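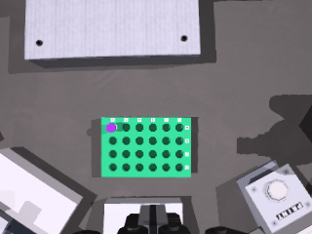

Green rack, one purple cap, top view.

December, workshop notebook, about 7:40 in the evening

Got the Bovometti up on the stand at last! For anyone reading this who missed the saga, it's the little 200 single that came to us in boxes (so many boxes, and half of them labeled "misc"). Colleen Pelletier stripped the top end before I got in, and left me the barrel on the bench with a sticky note that just said "ugh." She's right. There's a score down the exhaust side you can catch a fingernail in, so it'll have to go out for a rebore and I'll need to find an oversize piston. Radwan used to list them. Will call in the morning.

Carb next. Main jet in it is an 83, and I'm pretty sure that's wrong for this model, but I want to see the parts book before I order anything. Float needle was stuck solid with old varnish. It's soaking now in the small tin, lid on, please don't move it, Colleen!

Compression on the Gandby while I was waiting: 70 cold, throttle wide open, same as last time. Squirted a little oil in the bore and it came right up, so rings. I was kind of hoping for a valve, to be honest, as I've got the valves and I haven't got the rings. 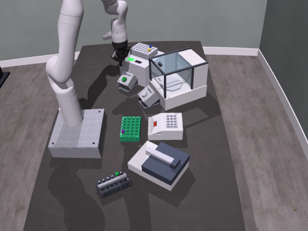

Then back to the Bovometti's wiring, and this is where the evening went. Somebody has run a second ground from the coil bracket to the frame, in red wire (red!), and then tucked it inside the loom with the real feed. Took me forever to trace. I've pulled it out and hung it on the nail by the door as a warning to others. The stock loom looks usable apart from the headlight shell, where the insulation cracks if you so much as look at it. I'll splice new tails in there and leave the rest alone.

Quote from Nilis for rechroming both rims and the bars came in at 294. More than I wanted, less than I feared. Colleen thinks we should do the rims and just polish the bars by hand, and she may talk me into it.

Still to do: measure the crank end float, clean out the tank (it rattles, and not in a good way), find the other footpeg rubber. Points gap left where I found it for now. Clutch cable is too short by a good inch, so either it's off another bike or the bars are.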